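Session 2 — Teaching by demonstration: by hand or by remote control

In the first session we looked at what a policy is and what it needs as input. Today we look at where the data comes from. A person shows the task many times, and the robot learns from these examples. The quality of the showing decides a large part of the result, so please read these notes before you come to the lab.

We use two ways of showing in this course.

Remote control. The operator sits at the Amport station and moves a small leader arm. The robot follows. Everything that is recorded is possible for the robot, as it was the robot that made the movement. The weak side is speed: the operator does not feel the contact, and beginners are slow. In May, our group recorded 30 demonstrations by remote control in one afternoon.

Hand-held gripper. The operator holds the gripper tool directly and makes the task with it. The camera is on the tool, so it sees the two fingers and what is before them. With this way the same group recorded 117 demonstrations in one afternoon. The weak side is that a human wrist can go where the robot wrist cannot. Such demonstrations must be removed later, and it is a pity for the work. 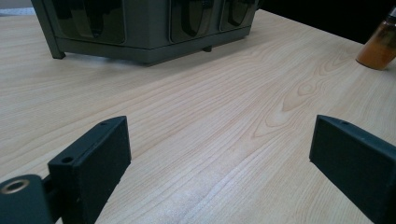
Fig. 1. View from the hand-held gripper. Fingers open, nothing held; a container unit and a jar on the far part of the table.

Look at how much of the view is table. For a human this is a boring picture, but the policy must decide its next movement from views like this one. The jar is near the upper right corner and a part of it is outside the view. If you turn the tool too fast, an object in this position is lost, and the policy has no memory of it unless you give it one. Notice also the pale reflection on the table between the fingers. Reflections move when the camera moves, and a model trained with one lamp only can learn them by mistake.

Rules for recording

Start with the fingers open.
Move at a constant speed. Do not stop to think in the middle of the task — think before.
Keep the target in view during the approach.
If you make an error, finish the movement and mark the file as failed. Do not delete it yourself.
Change the position of the objects after each demonstration.

For the exercise you receive the Kususham set, 277 demonstrations, both ways mixed. Train one policy for each way and compare. Write one page. Send it to Corentin Marchal before November 24, 2025. Questions on the software go to Évan Hoarau.

Related items
Session 1: What is a policy?
Session 3: Cleaning and cutting the recordings
Lab sheet: Calibration of the Skireck arm
Reading notes: Besnard, chapter 2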